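Search this site
Menu Course home Handouts Lab sheets

Handout 7: Comparing End Effectors in Simulation
Manipulation Lab, Bruncombe campus
Revised Feb 11, 2023

1. Purpose

This handout covers the method used in the second half of the lab to compare a parallel gripper with a multi-finger hand on the same set of tabletop tasks. It assumes you have completed the controller tuning sheet and can load a Merkden environment without help. Grasp theory (form closure, force closure, friction cones) was covered in Handout 5 and is not repeated.

2. What is being compared

Two end effectors are available in the course build.

The Kong parallel gripper has one actuated degree of freedom. Fingers are commanded by opening width. The maximum opening in our model is 109 mm. Contact is made through the pads, which carry their own friction parameters in the model file.

The Urker hand is a multi-finger hand with jointed fingers. It is commanded by joint position or by a reduced grasp command that closes all fingers along a preset path. Use the reduced command for the comparison. Individual joint commands give you more options but make the results hard to set against a single-width gripper.

Both are mounted on the same arm model with the same joint limits. The wrist offset differs, so the tool frame must be set separately for each. Most failed runs in past terms came from a tool frame left over from the other end effector.

3. Variables to hold constant

Object pose distribution. Use the supplied seed list. Do not resample.
Arm controller gains. Use the values from your tuning sheet for both end effectors.
Approach speed over the final segment, set in the task file.
Simulation time step and solver iterations. If contacts jitter, reduce the step for both conditions and rerun both.
Camera pose and lighting. Policies that use images are sensitive to both.

4. Procedure

4.1 Load the kitchen table environment and select the end effector in the configuration file. Confirm that the tool frame printed at startup matches the table in the appendix of the lab sheet.

4.2 Run the calibration motion. The arm touches four fixed points on the table. Residual error at each point is written to the log. If any residual is above the limit given on the lab sheet, stop and fix the frame first.

4.3 Run 36 trials per object per end effector. A trial ends on success, on a dropped object, or at the time limit. The log records which.

4.4 Save the contact log for every trial, including failures. Peak normal force and slip distance are both needed for the write-up.

4.5 Repeat with the friction coefficient of the pads and fingertips lowered to the second value in the task file. Change nothing else.

5. Scoring

A grasp counts as a success if the object is lifted clear of its support and held until the hold timer ends. Contact with another object during the lift is recorded as a separate flag and does not by itself fail the trial. Report success rate, median time to grasp, and median peak force. Report the number of trials with each figure.

Do not average across objects. The parallel gripper tends to do well on long objects with a clear narrow axis and poorly on wide or flat ones, and a pooled rate hides this.

6. Notes on geometry and occlusion

The gripper housing and forearm are bulky compared with the fingers. From a low viewpoint close to the wrist, they can cover much of the target. With a carrot on a plate, the thicker end is hidden behind the forearm while the tapered end stays in view. A pose estimator working from such a view sees one end of the object and has to infer the length. Check the estimated long axis against ground truth before blaming the grasp planner.

The pad surface also matters. The thick black pad on the flat finger plate is contoured, with a raised ridge along its top, so a flat box is a poor collision shape for it. Use the mesh supplied with the model.
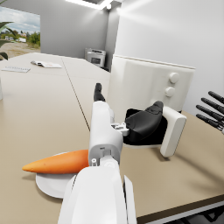
7. Write-up

Submit one report per pair, maximum 66 lines of text excluding tables and plots. Include:

(a) the startup printout showing the tool frame for each end effector;
(b) one results table per object;
(c) one plot of slip distance against peak normal force, both end effectors on the same axes;
(d) a short account of the most common failure type, with the trial numbers.

Raw logs go in the course folder. A full set for one pair comes to more than 145 MB, so compress before uploading.

Shares: 2 Comments: 0
Bruncombe Manipulation Lab. For course use. Contact the lab office | Back to top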